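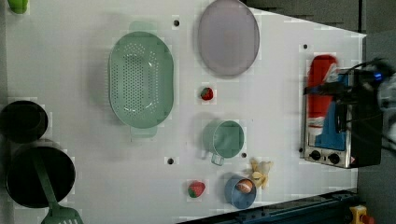 How to Clean and Sort a Play Kitchen Without Losing a Weekend

By Fedir Dovhaniuk
2025-02-09

A play kitchen has no closing time and no health inspector. It does have customers who lick the merchandise, so a couple of times a year ours gets the full treatment. I have tried doing it on the carpet, in the bathtub and once, to my regret, in the dishwasher all at once. A bare table works best.

What you need
A table you can walk around
A dishpan or a plugged sink
Dish soap, plain
An old toothbrush
2 dry towels
A roll of masking tape and a marker
A bin for each group, with no lid

Skip the lids. A child will put a strawberry into an open bin. A child will put a strawberry on top of a closed one and consider the job done.

Step 1. Get everything out
Empty the play kitchen completely, including the oven. Then check the real kitchen. Our good measuring spoons spent most of last winter employed elsewhere. Spread it all on the table in one layer, and resist the urge to start washing the first sticky thing you meet.

Step 2. Sort by job
I used to sort by color, and it looked lovely until lunch. Sort by what a thing does instead:

Cooking: pots, frying pans, spatulas
Washing and draining: colanders, bowls
Serving: plates, mugs, cups
Food: fruit, eggs, anything round and brownish that has been an egg, a peach and a meatball in the same afternoon
Appliances: toaster ovens and whatever else has knobs

Take the food out of the cups while you're at it. Something is always living in a cup. Put the spatula with its pan if your cooks insist they're a couple. Mine do, and it isn't worth the argument.

Step 3. Wash
Hard plastic goes into warm soapy water for a few minutes, then gets a rinse. Colanders need the toothbrush, from the inside out, or you'll only push the old modeling dough deeper into the holes. A peeling banana wants attention where the skin meets the fruit. I don't know what collects there and have stopped asking.

Anything with a battery compartment stays out of the sink. Wipe toy ovens with a cloth you have wrung out properly, then go around the knobs with a cotton swab. Look inside before you put it away. Painted wood and fabric food get the damp cloth too, and a longer wait on the towel.

Step 4. Dry
Mugs and cups go upside down and tilted, propped on the edge of a plate. Hollow fruit is the slow one. If you squeeze it and it drips, give it a night. If you squeeze it and the drip is gray, give it the trash.

Step 5. Retire a few things
Cracked edges go, along with loose small parts and anything a baby has gnawed to a point. Half the lonely pieces can stay in a bag on a high shelf for a month. If they aren't missed by then, pass them on. If they are, you get to be a hero for producing a lemon.

Step 6. Label and put back
Tape goes on the front of each bin, with a drawing for people who can't read yet. My frying pan looks like a tennis racket and it works fine. Heavy bins go on the bottom, food at eye level, their eye level.

The whole business takes me 40 minutes, plus drying. Keeping it that way takes five minutes before bath time, if you can get the staff to stay for the end of the shift.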